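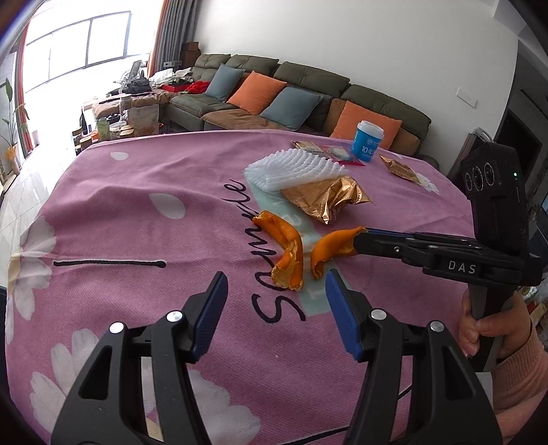 Prilcombe, March

Dye bench, second week of the madder business. Writing this up before the details rot.

Vat 2 is finally giving a red. Last week's came out the color of a canned salmon, and Stella Barasa put the skein on the shelf labeled "Terracotta," which I take as diplomacy. The change this time: chalk in the water and a lid on my impatience. I held the pot under the simmer for two hours and kept walking away from it. Every time I've let madder get too hot the browns come up and stay up, and I have let it get too hot on every occasion since I started, including the time I wrote DO NOT BOIL on the wall.

Particulars, for whoever inherits this notebook:

- Wool: Salter two-ply, scoured twice. The first scour water looked like gravy.
- Mordant: alum, overnight, left in the bath to cool.
- Madder: the Mateos root, ground, 50 g to 100 g of fiber. Soaked from the night before in a jar that used to hold pickles and still has opinions.
- Thermometer: the Drodix one. It disagrees with the glass one by 2 degrees and I've decided to believe whichever reads lower.

I pulled the skein and let it drip over the sink, then over my shoe. Rinsed until I got bored, which the sheet from the supplier calls "until clear." Drying in the back hall now, away from the window. It'll lighten. They always lighten, and I always stand there surprised.
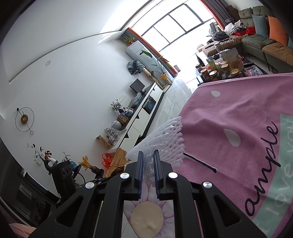
The exhaust bath still had plenty in it, so I threw in the 134 g odd-lot skein nobody had claimed. Came out a soft coral. Stella likes it better than the red. I have entered this under Observations and not under Results.

Iron afterbath: tried on a short length only. A pinch too much and the whole thing went the purple-brown of an old bruise. Handle is harsher too. Next time dissolve the iron first in a cup, since sprinkling it straight in gave me freckles along one end. Kept the sample. Label says "heather" for now.

Still to do:

- Light test. Half a card under foil, half on the sill, leave it alone until Tuesday week.
- Wash test with the cheap soap, because that's what people use.
- Order 400 g more root. Check if it's the same harvest as this lot. If they send the other one we start over, and I will need a new wall to write on.
- Scrub vat 2. It was my turn last time as well, by my reading of the rota.

pH strips have run out. Somebody used the end of the box on the coffee. It was 5, if anyone wants it for the records.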